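## 4. Arranging the stems

This section covers the artificial stems and glass vases supplied with the Plomance table set. Read it through once before you unpack the flowers.

### 4.1 Before you start

1. Clear a flat work surface and wipe it down. A smooth top or a cutting mat will do.
2. Wash the vases by hand in lukewarm water and let them dry fully, inside and out.
3. Take the stems out of their sleeves and sort them by color.
4. Straighten each stem by running it between finger and thumb, starting at the bottom.

**Caution:** The stems have a wire core. Cut ends are sharp. Keep them away from small children and pets.

### 4.2 Filling the vases

1. Stand the ribbed vase on the work surface first. It has the thicker base and takes the taller bunch.
2. Gather the blue stems in one hand with the lower ends level, then lower them into the neck together.
3. Let the outer stems fall to the sides. Bend them above the lip, never against it.
4. Fill the second vase with the red stems in the same way.
5. Set the vases close together and turn each one until the flowers lean away from each other.

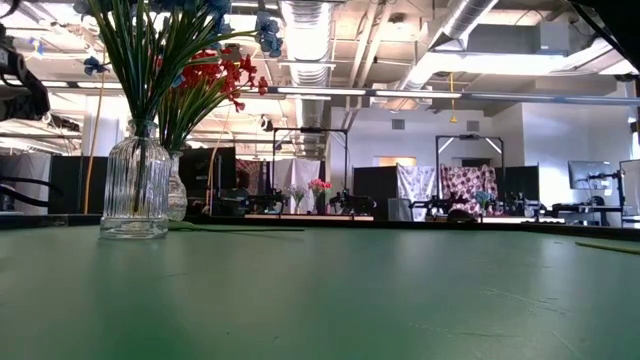
*Blue and red bunches in their vases, with a loose stem on the table.*

**Note:** Don't add water. The dye in the lower part of the stem can run and will leave a ring in the glass – vinegar removes most of it.

If a bunch stands too high, take it out and shorten it from the bottom by 2 cm at a time. Use side cutters. Scissors crush the wire and the plastic sleeve splits later.

### 4.3 Adding the tulips

The yellow tulips go in last. Their leaves are long and catch on anything already in the vase.

1. Lay the tulips flat, away from the vases.
2. Pick one up near the bud and fold its leaves along the stem.
3. Insert it at a slant, lower end first, toward the middle of the bunch.
4. Open the leaves out again once the stem touches the base.

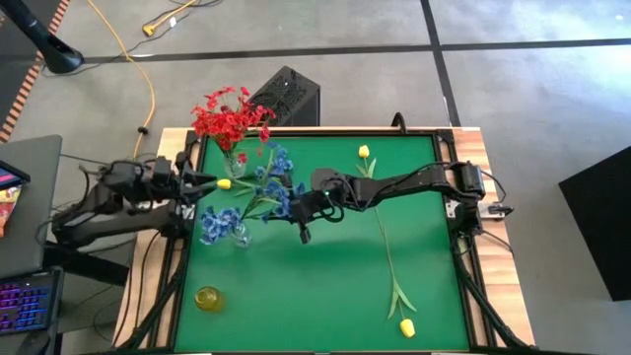

Rima Khalaf: I put the tulips in with the red bunch and left the blue one alone. The yellow gets lost among the long green leaves, and the red stems leave more room at the neck.

Either bunch is suitable. For a fuller look, divide the tulips between the two vases.

### 4.4 Care

- Dust with a soft brush or a hair dryer on the cold setting, held 30 cm away.
- Keep out of direct sun. The blue fades first.
- For storage, see section 6.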